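How to Build a Grip When Your Hands Quit First

My back could handle 349 pounds. My fingers resigned well before that, so I took the Clandero grip plan and trimmed it to suit my patience.

Hang from a bar for eight seconds, rest, repeat until you dislike me.

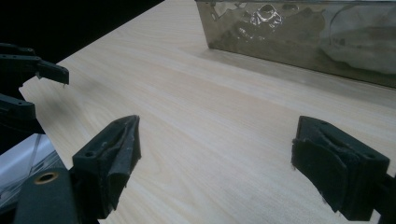
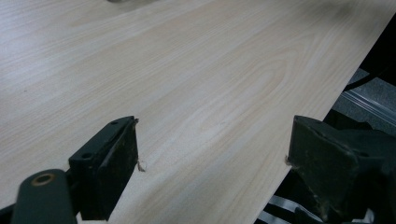
Pinch work comes next, two sessions a week. Hold a pair of smooth plates together, thumb on one side, fingers on the other. Pale wood grain is pretty on a tabletop, but for the plates stick with plain iron. Stop at 59 seconds - the full minute is vanity.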